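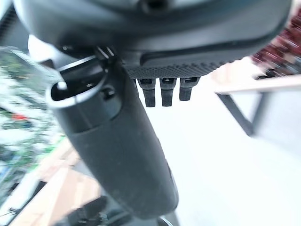
Last updated November 16, 2024

I went to Justimgate expecting a talk about robots and got a talk about grapes. Well, grapes and tape and cables and a three-ring binder. Tamunoemi Amadi writes the shop floor rules for Grernton, the outfit that sets up humanoid robots for stores and trade shows, and before she'd let me past the door she handed me a pen and a sheet of paper. "Sign that you've read it," she said. Then she watched me read it! I've toured a lot of labs and never once had my reading supervised.

The sheet was 2 pages long and I could follow all of it, which I told her, and she looked very pleased. "It used to be 95 pages. It had a chapter on definitions. People initialed every page and then walked straight into the arm's reach to fix a leaf."

So what got cut? Mostly the stuff that sounded good, she told me. The old version said staff should "maintain awareness" near the machine. "What does that even mean? I can't check if you're maintaining awareness. I can check if you're on the right side of the tape." Every rule in the new one had to be something a person could look at and say yes or no. If two people could argue over it, it went back for a rewrite.

I asked for one she's proud of and she didn't even pause. "Empty hand before you come in." If anyone needs to step up to the display, the robot's hands have to be empty and open first, and the operator has to say so out loud. She doesn't care how light the thing is. "Somebody always says, it's only grapes. Okay, but the habit you build with grapes is the habit you'll have with a jar of pickles." The person going in repeats the words back, and only then do they cross.
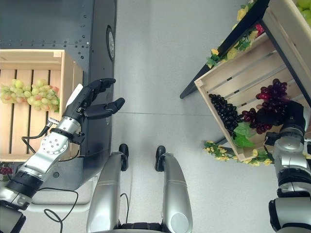

Reach was the next thing, and boy, she can talk about reach. Her view is that most people draw the safety line around where the robot stands, when they should draw it around where the fingertips could end up if everything went wrong at once - arm all the way out, body leaning, a step taken in the wrong direction. "You take your worst case and put the tape down there. Then you go get a coffee, come back, and look at it again." A cart counts as part of the floor plan in her book, and so does any rack. If you roll one over, even a little, the tape gets measured again.

I said that sounded like a pain. "It is a pain," she said, and laughed. "It takes 3 minutes. I've timed people, because they told me it took half an hour."

She has strong feelings about cables too. Any cable that loops away from an arm gets followed with a finger from one end to the other before power goes on, and the arm gets moved by hand through its range to see what the loop might catch on. Crates are the worst for this, in her opinion, what with all the slats and corners. I asked if she'd had a bad snag and she told me about a job in July, for a client called Heydari, where a cable hooked a crate and the crate came along for the ride. The operator hit stop and the only casualty was the fruit. "But the report said 'minor event, no action.' I sent it back. Write down what the cable touched, write down who pressed the button. I want boring details."

Those reports are her real passion, I think. She has over 200 of them in that binder (yes, paper, and yes, I teased her about it) and she reads old ones to new hires on their first morning. Near misses go in on the same form as everything else. There's no separate box for blame, and she fought hard for that one with Zunel, the company that insures the jobs and wanted a name at the top. They settled on a job title.

By then we'd been standing for ages, so we moved to the break room and I typed up the second half of my notes there.
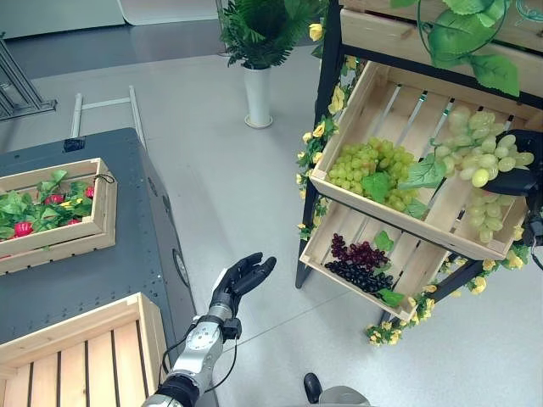

Justimgate, November

After she'd had some lunch I asked the question I'd been saving: do the operators ever tell her she's overdoing it?

"All the time. I like it when they do it in writing." Anyone on the crew can challenge a rule using the same one-page form, and she has to answer before the next job starts. She's lost a few of those. There used to be a rule that decorations had to be taken down before any practice run, and an operator wrote that this made no sense if the decorations would be up on the day. "He was right. You practice with the display you're going to have, flowers and leaves and everything. I took my rule out that same afternoon."

We got onto standards in general, the thick official kind, and she's a fan, more than I figured she'd be. She just doesn't think you can hand one to a person who started on Tuesday's shift or whenever and call it training. Her job, the way she sees it, is turning a long document into things you can do with your hands and your feet. She reads the long ones so the crew can spend their time on the short one, and she keeps a note by each rule of where it came from.

What would she tell a store that's about to have its first robot? "Pick one person who can say stop and doesn't have to explain. Could be the youngest person there. And then when they say it, stop, and say thank you, even if it was for nothing." She's seen a manager roll his eyes at a false alarm, and that crew didn't call another stop for the rest of the job. She wrote that up too. It's in the binder.

On my way out she asked for my signed sheet back, checked the signature, and punched the holes in it herself.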